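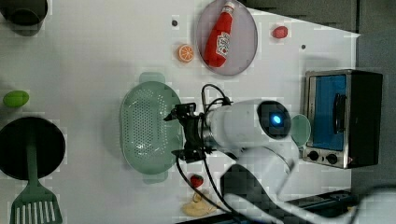 Is it paid, and do I need to be any good at tidying? Those were the first two things asked under last month's notice, so: yes it is, and no you don't.

Call for participants: kitchen things, sorted and put away

Limlow is looking for people to come in and sort play kitchen sets for an afternoon. Pots, plates, colanders, pretend food, bottles. You get a table with everything spread over it and you put it in order however you would at home. We write down what you did. That's the job.

Where: Ruawai, the old print works, first floor. Lift is working again. Door code comes with your confirmation.

When: sessions through March, 10am start or 2pm start. Two hours, with a break in the middle. Tea and coffee in the corridor, not in the room please.

Pay: 118 for the two sessions, in pounds, by bank transfer. You need to do both to get the full amount. One session only and it's half. Bus fare on top if you keep the ticket.

Who we want
Anyone over 18. People who cook a lot, people who never cook, people who share a kitchen with four others and have opinions about it. Left handers especially, we are very short of left handers. Grandparents, childminders, nursery staff all very welcome as you've probably put away more toy strawberries than the rest of us put together.

You should be able to stand or sit at a table for an hour at a time. Chairs are there, and one table goes up and down, so tell us on the form if you need that one.

Not suitable if you did the autumn round with us. Sorry, we need fresh people.

What you do
First session is setting out. We give you a card with a meal on it and you pick what you need from the table. Does the ketchup go by the plate or on it? Is a slice of orange a pudding or a garnish? Up to you. Do it how you'd do it.

Second session is clearing up. Same pieces, some boxes and a shelf. Fruit together, or fruit in the colander, or everything red in one box, we've had all of it and its all fine. No wrong answers and no timer.

After each one there's a short chat, ten minutes or so, about why you put things where you did. Notes are taken by hand, names are left off.

What it's for
Vuster is bringing out a storage range for nurseries and playgroups, under the name Prunirer, and wants to know where people's hands go first before the box sizes are settled. The full set is 357 pieces. You won't get all of them at once.

How to apply
Fill in the form at the desk or ask for it by post. Put REF 746 at the top. Say morning or afternoon, left or right handed, and wether you have small children at home. Please don't ring, the phone is shared with the dance school downstairs and they've been very patient.

Replies within a week. If the sessions are full you go on the list for the next lot.

Bring nothing. Long sleeves are a pain so something you can push up. Coats on the hooks by the door, bags under the bench.

Parking is behind the building, permit from the desk, leave it on the dashboard.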